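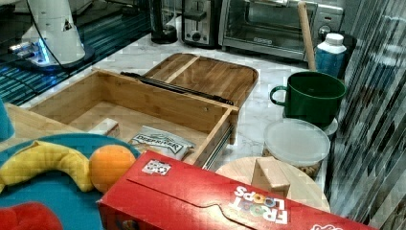 Bamboo drawer box and green mug on the counter

Search this forum Go Advanced search

Wax melts vs. reed diffusers for a small bathroom
Posted July 31, 2025 by fistonfan

I've been using Dursun reed diffusers since May and the smell is gone after two weeks. The box says 200 ml lasts three months. I flip the reeds every few days. Has anyone switched to wax melts and stayed with them?

tealight_7
Flipping that often uses the oil up faster. I flip mine on Sundays and a bottle lasts me most of the season. You may also just be used to the smell. Ask someone who doesn't live with you.

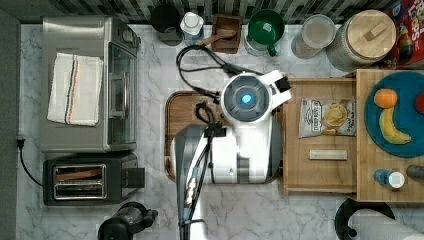 The other thing to check is where the bottle sits. Mine was by a vent and the level dropped fast. I moved it to a low shelf across the room and it slowed down.

waxandwick
I disagree about getting used to it. I bought the same Dursun and guests couldn't smell it either. I use Ovbridge melts now, the fig one. One cube does a bathroom for an evening. The cotton one smells like dryer sheets, so skip that.

fistonfan
No vent in there, but the window is usually open. I'll try closing it. How do you get the old wax out of the warmer?

waxandwick
Cotton balls while it's melted. Or let it set and put the dish in the freezer for a bit, then it pops out. 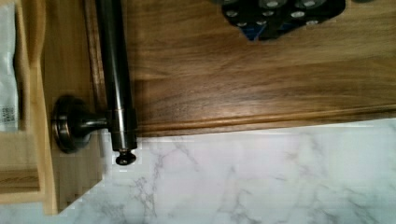
Dark metal towel bar on a wood panel

soapdish
Don't do the freezer with a ceramic dish. Mine cracked. I'd stay with reeds and buy thicker ones. The thin ones clog.

tealight_7
Agree on the thicker reeds. Replace them when you refill, too.

fistonfan
Ordered thick reeds and one pack of the fig melts. Will post when I've used both.

Related threads
Flakier bath salts after the recipe change?
Ovbridge fig or Ovbridge cedar
Body scrub for dry elbows
Fiston candle tunneling, how to fix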